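パン生地の一次発酵、冬はどうしていますか?

投稿者:こむぎ日和
2020年12月19日

こんばんは、いつも読ませていただくばかりで、書き込みは久しぶりです。夏に始めたパン作りがすっかり楽しくなって、8月ごろは台所に置いておくだけで生地がむくむく育ってくれたのに、このところ冷え込んできたら、いつまで待っても膨らまないんです(泣)。レシピには「2倍になるまで」としか書いていなくて、昨夜なんて日付が変わるまで生地とにらめっこしていました。皆さん、冬の発酵はどうされていますか?

投稿者:ナラの木
こむぎ日和さん、こんばんは。わかります、わかります。うちも北向きの台所なので、冬は本当に時間がかかります。私は仕込み水を少し温めて、あとはもう気長に待つ派です。お風呂に入って、洗濯物をたたんで、お茶を一杯飲んで、それでもまだなら本でも読んで。ゆっくり膨らんだ生地のほうが粉の香りが残るような気がして、私は冬のパンが一番好きなんですよ。

それと、ボウルは深めのものをおすすめします。浅いと生地が横に広がってしまって、どのくらい膨らんだのか見当がつきにくいんですよね。

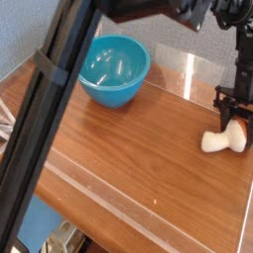 素材のほうは、軽くて冷たくなりにくいので私はプラスチック派です。ステンレスは冬に触るとひやっとして、生地まで冷えてしまいそうで。濡れ布巾をかけるか、ラップをふんわりかけて、乾燥だけは気をつけてくださいね。

投稿者:mayu_oven
横から失礼します。うーん、私は気長に待つのはあまりおすすめしないです。前に朝まで常温で置いたら、見事に酸っぱいにおいの生地になりました……。家族には「味があるね」と言われましたが、あれは慰めだったと思います(笑)。オーブンの発酵機能があるなら素直に使ったほうが、失敗が少なくて気持ちも楽ですよ。

あとボウルは断然ガラスです! 底の気泡まで見えるので、膨らみ具合がよくわかります。プラスチックは細かい傷がつくと生地がこびりつくし、油のにおいも残りませんか?

投稿者:ナラの木
mayu_ovenさん、朝まではさすがに長いかもしれません(笑)。私も一晩置くときは冷蔵庫に入れて、イーストもぐっと減らしています。においは、使ったあとすぐ洗えば私は気になったことがないです。ガラスは素敵なんですけど、こねたあとの腕には重くて……。これはもう好みでしょうかねえ。

投稿者:ファイザル
初めまして、Faizal Tuhumuryと申します。妻と二人でよく焼いています。うちは大きな発泡スチロールの箱に、お湯を入れたマグカップと生地を一緒に入れて、ふたをしています。15分おきにのぞきたくなりますが、開けると温度が下がるので、我慢です! お湯は80度くらい、と書こうとしましたが、測ったことはないですね。沸かして少し置いたお湯です。

投稿者:こむぎ日和
わあ、たくさんのお返事ありがとうございます! 発泡スチロールの箱、ちょうどみかんの隣に空いているのがあるので、明日さっそくやってみます。うちのオーブンは古くて発酵機能がないので、とても助かります。ボウルは迷いますが、まずは今あるもので。ところで、指で穴をあけて確かめるとき、ちょっとだけ戻ってくるのは発酵不足でしょうか?

投稿者:mayu_oven
ほんの少し戻るくらいなら大丈夫ですよ。すぐにふさがってしまうようなら、もうしばらく待ってあげてください。粉をつけた指で、まっすぐ差すのがコツです。箱の結果もぜひ教えてくださいね!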